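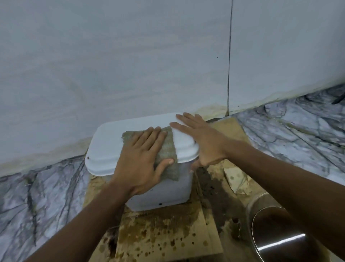 La limpieza de la tapa de una cisterna con estropajo.

La cisterna también se entrega

Opinión. Área de Mantenimiento y Conservación, Fundación Avier

En los pliegos de limpieza de obra que esta Fundación revisa cada año, el inodoro ocupa una sola línea: «sanitarios, limpios y desinfectados». La fórmula es cómoda para quien redacta y para quien firma, pero deja sin resolver qué partes del aparato comprende. En la práctica se limpia la taza, se repasa el asiento y se da por terminada la pieza. La cisterna queda para después, y con frecuencia ese después corresponde al primer ocupante de la vivienda.

Sostenemos que la cisterna debe figurar en el pliego como elemento propio, con su tapa y su cuerpo por separado, y que su limpieza ha de hacerse a mano y antes de la colocación definitiva. La propuesta carece de novedad técnica. Cualquier operario con experiencia sabe que la cara trasera y los laterales de un depósito adosado a la pared resultan casi inaccesibles una vez instalados, y que el polvo de rejuntado que se deja en ellos permanece allí durante años.

Durante la rehabilitación del edificio Merrick, en marzo, se revisaron 19 cuartos de baño. El presupuesto de limpieza final ascendía a 1.535 euros y no distinguía entre superficies. En 3 de los baños hubo que repetir el trabajo completo, con las molestias consiguientes para los inquilinos que ya tenían fecha de entrada. Un desglose de media página habría evitado la discusión posterior sobre quién debía asumir el coste.

Se nos ha objetado que la limpieza manual es lenta y que existen productos capaces de disolver los restos sin frotar. Conviene matizar esta afirmación. Los desincrustantes ácidos actúan bien sobre el cemento, pero pueden atacar las juntas, los mármoles y determinados herrajes. Sobre la porcelana vitrificada, un estropajo poco agresivo, agua con jabón neutro y una presión uniforme de la mano ofrecen un resultado suficiente en la mayoría de los casos. El operario que apoya la palma sobre la tapa percibe además las rebabas y los granos de mortero que la vista pasa por alto.

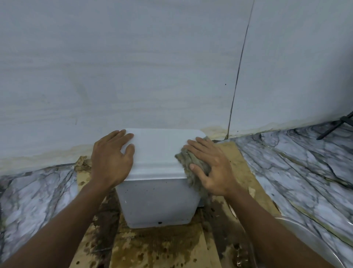

¿Debe retirarse la tapa para limpiar la cisterna?
Conviene retirarla siempre que el modelo lo permita, depositarla sobre una superficie blanda y limpiar su cara inferior y el borde de apoyo antes de volver a colocarla.

Queda la cuestión del suelo. La limpieza de los sanitarios y la del pavimento suelen contratarse por separado, y la zona en que ambas se encuentran acaba sin responsable. El pie de los azulejos es el lugar donde se acumulan los cercos de agua y los residuos de lechada, y ninguna de las dos partidas los menciona de forma expresa. A nuestro juicio, el encuentro entre pared y suelo debería incluirse en la partida del sanitario contiguo, con una franja de anchura definida en el propio pliego.

Igual atención merece la protección provisional. Apoyar una pieza de porcelana directamente sobre un pavimento recién colocado supone un riesgo para ambos. Un tablero, un cartón grueso o una manta vieja bastan, siempre que se sacudan antes de usarse: un grano de arena atrapado bajo el peso de la cisterna raya el esmalte de una baldosa con facilidad.

La empresa Ulter, adjudicataria del mantenimiento de la promoción Flevuvmont, ha aceptado incorporar estos criterios en su próxima revisión de procedimientos. Agradecemos esa disposición, aunque lamentamos que dependa de la buena voluntad de cada contratista. Las administraciones que promueven vivienda pública disponen de pliegos tipo y podrían modificarlos sin coste apreciable. Esta Fundación remitirá su propuesta de redacción a las entidades que la soliciten por escrito.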